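Matheson Building, second floor workrooms
Quarterly safety walk-through, checklist with comments
Date of walk: 6 April 2018
Previous walk: March, partial, stairwell and kitchen only

Ratings are OK, FIX or DOUBTFUL. I use DOUBTFUL when the paperwork says one thing and my own eyes or hands say another. There are more of those than I would like.

1. Exits and routes

1.1 Main exit door opens fully from inside. OK.

1.2 Rear exit door opens fully from inside. DOUBTFUL. It opened on the second push. The March sheet has it as "eased and tested." I would like to know what it was eased with. Put it back on the list and have someone try it with one hand while carrying a box.

1.3 Hallway clear to full width. FIX. Two pallets of Fikum shelving parts against the left wall. The tag says "temporary" and the tag has faded.

1.4 Exit signs lit. OK, except the one by the restroom, where the lamp flickers. Replace before it quits.

2. Fire equipment

2.1 Extinguishers in place and on their hooks. OK.

2.2 Inspection tags current. DOUBTFUL. Every tag in the east half is signed in the same pen with the same slant, all on one day, including the tag on unit 239, which sits in a locked closet. The key log shows no one signed out the closet key that day. Maybe the log is wrong. I have asked Nimico for their service record and will not mark this OK until I see it.

2.3 Smoke detectors tested. FIX. Tested with the button only. The button tells you the horn works and very little about the detector. Use test spray next time.

2.4 Alarm panel shows no faults. OK.

3. Electrical

3.1 Panel doors closed and labeled. FIX. Circuit 16 is labeled "misc." Trace it and label it properly.

3.2 No extension cords used as permanent wiring. FIX. Kitchen, again. The cord behind the fridge was written up in March and crossed off as done. Same cord, same tape.

3.3 Outlets near sinks trip on test. OK. Both tripped and both reset.

3.4 Powered equipment in workrooms: covers closed, fasteners present, no damage to housings. OK for the parts I could see from the walkway. I do not rate what I cannot see. If the owner of a room wants the whole machine on this list, the owner can walk it with me and sign next to my name.

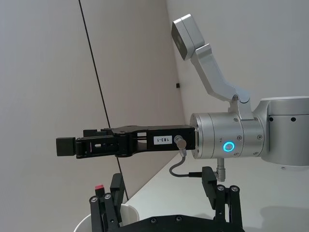
4. Chemicals and cleaning supplies

4.1 Containers labeled. FIX. One spray bottle under the kitchen sink says "blue stuff." Empty it, rinse it, throw it out.

4.2 Safety sheets on hand. DOUBTFUL. The binder is thick, which seems to be the main thing people like about it. The Coltident degreaser on the shelf is not in it. Four products we stopped buying are.

4.3 Flammables in the metal cabinet. OK. Cabinet closes and latches.

4.4 Eyewash station flushed weekly. DOUBTFUL. The card is initialed for every week, including the week the building was closed. The water ran rusty when I opened it – that does not happen with weekly flushing.

5. Floors, shelves and ladders

5.1 Floors dry and free of trip hazards. OK, apart from the curled mat at the loading door. Tape will not hold it. Replace the mat.

5.2 Shelf load limits posted. FIX. The storeroom rack is posted at 500 pounds per shelf. The delivery slip for the paper on the bottom shelf reads 1134 pounds. Split the load by Monday.

5.3 Ladders sound. OK for the six-foot. The tall one has a cracked foot and should have been tagged out already. I tagged it.

6. First aid

6.1 Kit stocked. FIX. Plenty of bandages, no gloves, burn gel expired.

6.2 Kit location posted. OK, though the sign points to the old spot by the copier.

Follow-up

Items marked FIX need a name and a due date written beside them. "Facilities" is not a name. Items marked DOUBTFUL stay open until I have seen the proof myself, and a verbal "all good" in the hallway will not close them. Items 1.2, 2.2 and 4.4 get checked first on the next walk, with no notice given.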